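Gollow Haushaltsforum > Wäsche & Bügeln > Falten
Thema: Rote Shirts mit weissen Ärmeln, Ärmel zuerst oder zuletzt??
1248 Aufrufe

kellerregal
Beiträge: 40
hallo zusammen, kurze Frage weil ich gleich weitermachen muss. Hab einen ganzen Schwung kurzärmlige Shirts, Körper rot, Ärmel weiss, Bündchen gestreift. Sollen alle gleich gefaltet ins Skekdale (das schmale, mit den offenen Fächern). Problem: Ärmel stehen nach dem Umklappen immer wieder raus, Stapel sieht aus wie hingeworfen. Ärmel zuerst rein oder erst Seite mit Ärmel zusammen? Und lohnt so ein Faltbrett? Danke schonmal

faltenfrei77
Beiträge: 900
Ärmel zuerst. Immer. Flach drauf, dann Seite drüber, dann von unten hoch. Fertig.

mottenkugel
Nee. Seite MIT Ärmel rüber, dann den Ärmel zurückklappen. So wie im Laden. Wer Ärmel zuerst macht hat nachher einen Knubbel in der Mitte

faltenfrei77
Knubbel nur wenn man schlampt. Bei kurzen Ärmeln ist da kaum Stoff.

mottenkugel
Bei Bündchen schon! Das gerippte Zeug ist dicker als der Rest. 4 Shirts übereinander und der Stapel kippt.

linksgedreht
Rollen. Dann ist die ganze Diskusion hinfällig

kellerregal
Rollen geht nicht, Fächer sind offen, kullert alles raus. Hatte ich schon durch

linksgedreht
dann halt Kiste rein. aber bitte

trommelwirbel
Andere Frage: wäscht du die rot/weissen zusammen mit allem? Bei mir waren die Ärmel nach der zweiten Wäsche rosa. 40 Grad, ganz normales Programm. Seitdem nur noch mit Orix Farbfangtuch und auf links.

kellerregal
30 Grad, bisher alles weiss geblieben. Orix hab ich auch da, nehm ich aber nicht jedes mal

faltenfrei77
Rosa Ärmel kommen vom Liegenlassen in der Maschine. Nicht von den Grad.

trommelwirbel
Kommt bei mir sofort raus nach Programmende, also nein

mottenkugel
bitte beim Thema bleiben, für Rosa gibts nen eigenen Faden

buegelbrettpause
Zum Brett: hab das Kimaro. Für T-Shirts ok, für alles mit Kragen blöd, weil der Kragen vorne unter der Kante festhängt. Würd ichs nochmal kaufen? eher nicht. Und wichtiger als die Reihenfolge find ich die Unterlage. Auf der glatten Tischplatte rutscht mir jedes Shirt weg, auf was Gepolstertem bleibt der erste Ärmel liegen während man den zweiten macht.

kellerregal
Unterlage ist guter Punkt, hab bis jetzt auf dem Küchentisch

linksgedreht
Bett. Jeder hat ein Bett.

mottenkugel
Bett ist zu weich, da ziehst du dir die Falten erst rein. Und der Rücken dankt auch

waschtagabend
Beiträge: 100
Les grad erst mit, hab das gleiche Thema mit rot/weiss. Bei mir graue gepolsterte Fläche: 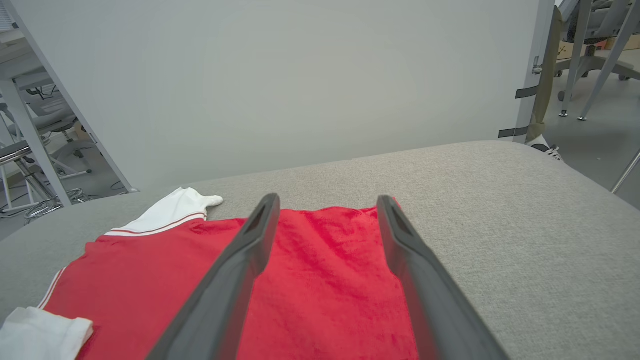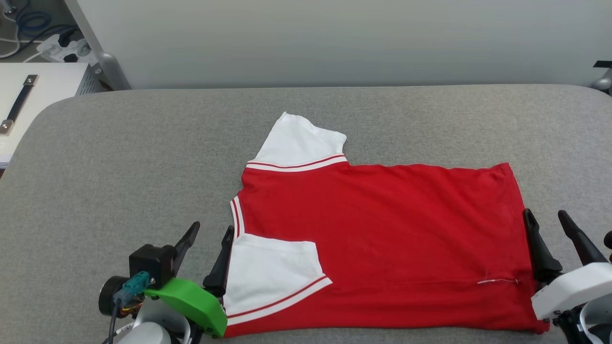
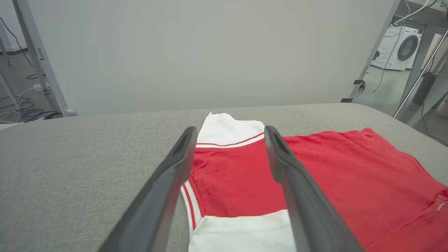

Bei der Reihenfolge bin ich bei faltenfrei77, Ärmel zuerst und zwar einzeln. Den unteren komplett rein, glattstreichen, erst dann den oberen. Nicht beide gleichzeitig, da verzieht sich der Kragen. Auf dem mittleren Bild liegt der eine Ärmel schon flach auf dem Rot und der andere steht noch hoch, genau bei dem Stand einmal kurz über den Körper streichen, die Querfalten in der Mitte gehen später nicht mehr weg. Fusseln auch gleich runter, der weisse Faden rechts unten fällt auf Rot sofort auf. Das Bündchen schräg nach unten laufen lassen, dann liegt es nicht auf dem vom anderen Ärmel und der Knubbel von mottenkugel wird deutlich kleiner. Brett hab ich keins und vermiss auch keins.

mottenkugel
schräg, hm. Ok das probier ich. Ich bleib trotzdem bei Laden-Methode für die dicken Sachen

faltenfrei77
Sag ich doch. Ärmel zuerst.

kellerregal
Hab jetzt fünf so gemacht, Bündchen schräg, alte Wolldecke auf dem Tisch drunter. Stapel steht bis jetz. Oberstes Shirt hat noch ne Ecke draussen, egal. Brett spar ich mir. Passt bei euch eigentlich ein Stapel quer ins Skekdale oder nur längs?

linksgedreht
längs. quer steht vorne über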